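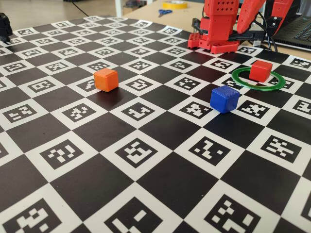 FOR IMMEDIATE RELEASE

Stonura launches Flustum, a home geography course for children who have already coloured in enough maps

Stonura, the small publisher of courses for home-educating families, will release Flustum in January. It is a one-year geography course for ages eight to eleven, and it contains no word searches. We mention this early so that anyone who wants a word search can stop reading and get on with their morning.

Flustum has 41 lessons. Most families will do one a week and still have room for colds, visiting grandparents and the fortnight in spring when all schooling seems to take place in wellingtons. Each lesson has a short reading, something to draw or measure, and a question with no answer in the back of the book. Parents who tried early versions asked us where the answer was. We have thought hard about this and still haven't put it in.

The course begins at the child's own front door. By the fourth lesson pupils are expected to have drawn a map of their street good enough for a stranger to find the postbox. After that it moves on to rivers, soil, coasts, weather, farming and towns, and finishes with a long piece of work on a place the child has never been and would quite like to go.

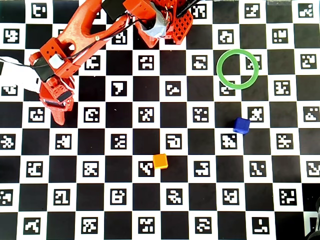

Ilze Lūse said the old Stonura geography book had been perfectly pleasant and that her daughter had finished it in six weeks, mostly in the bath. She wanted something a child could get stuck on. "Flustum took us a whole afternoon over one hill," she said. "There was some shouting. She can read contour lines now, though, and she brings it up at dinner."

The old book was indeed on the easy side. We received a number of letters to that effect, several of them from children. It has been retired with thanks, and remaining copies will be sold cheaply to anybody who has a bath.

Flustum can be used with more than one child at a time. Every lesson has a shorter task for younger brothers and sisters who insist on joining in, and a longer one for older ones who insist they are not joining in but stay in the room. Parents need no special knowledge of geography. They do need a ruler, a ball of string, a washing-up bowl and a willingness to have soil in it.

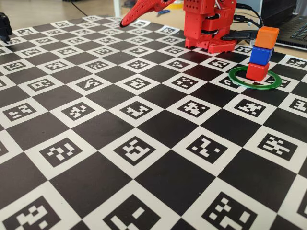
The parent's guide runs to 109 pages, shorter than the last one by a good margin. We took out the chapter on our philosophy. What remains is a page or two for each lesson, with the things to gather the night before listed at the top, where a tired person might see them. There is also a section on records, for families who are asked to show what they have been doing all year and would like to say something better than "rivers".

Margus Juška tested the weather unit with his twins and asked us to warn other parents that the rain gauge has to be emptied every day, including the days when it is raining. We are glad to pass this on. The same unit has the most popular activity in the course, a week of forecasting in which the child's predictions are set beside the official ones and the parent's. The parent tends to come last.

Flustum is written in plain language and follows no particular exam. Families who plan to take geography further will find it a decent footing. Families who don't will at least have someone in the back of the car who can fold the map.

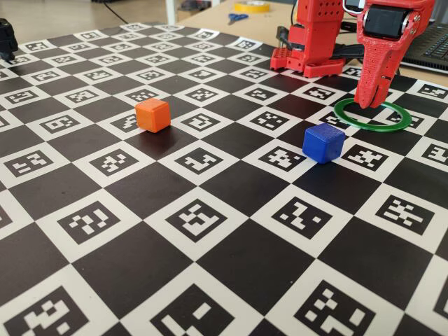 What is in the box

Pupil's book, 103 drawings and maps, black and white throughout (yes, they may be coloured in)
Parent's guide
Fold-out practice map of an island that does not exist, so no one can look it up
Record sheets, which may be photocopied for use in your own home

How to order

Flustum will be sold directly by Stonura and through Gelleo, our distributor. The first printing is 1115 sets. Families who own the old geography book may have a discount on asking, and we will take their word for it.

A sample lesson, the one about the hill, is free from Stonura on request. Please allow an afternoon.

ENDS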